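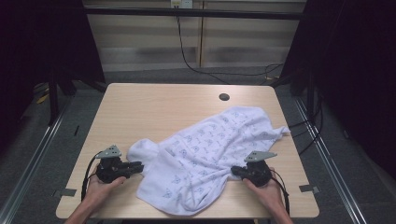

2 min read · 4 replies

Handheld grippers on a towel: Pramanik or Ziren?

jussara_b
Finally got a proper go with the handheld pair on cloth and I'm hooked! The towel is a right pain (loose hems, folds that bunch up) but pinching a gathered bit with the right one feels lovely. These are the Pramanik jaws. I did 48 folds with them, then 58 with the Ziren set, and I still prefer the Pramanik for corners. Anyone else tried both?

trisatley_tom
Ziren every time for me. The Pramanik trigger is too stiff, and by fold 12 my thumb has had enough. Do you find the cables drag on your wrists?

jussara_b
A bit, on the left mostly. I've started looping that one down beside my hand and it's much better. Disagree on the trigger though, I like having something to squeeze against!

zivthorpe_lab
Not sure folds are a fair test. Picking up one layer out of two is where the Ziren tips win, they're that much thinner. Try it with a tea towel before you make your mind up.

trisatley_tom
What zivthorpe said. Also, do those fin plates on top ever knock together when you bring your hands in close?

jussara_b
Only when I rush the last fold. Right, tea towel it is. I'll do both sets again and post the numbers here, probably in August once the new tips turn up.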